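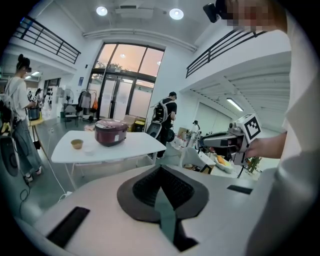 Trial site, second gripper in use near the rice cooker table.

Pumer handheld gripper kit -- evaluation ticket
Product: Pumer, supplied by Badasell
Site: Folcombe
Status: Open, waiting on supplier

Problem
Pose track drops on the right unit when the operator turns toward the windows. The left unit holds. Each drop lasts 2 to 4 seconds, then the track comes back with an offset in height.

Steps tried
Restarted the Prado logging software. No change.
Swapped batteries between units. No change.
Refitted the marker cube and tightened its mount. Drops continue at the same rate.
Lowered the exposure limit from the default to 30. Fewer drops in the evening, same as before at noon.

Supplier reply, 4:30
Badasell asks for raw logs from both units and suggests a matte cube. Replacement cube is not in the base kit and is quoted separately.

Our note
Logs uploaded. We want the matte cube covered under the trial terms -- the kit is sold for indoor rooms with daylight. Height offset was not addressed in the reply. Please treat it as a separate fault and keep this ticket open until both are answered.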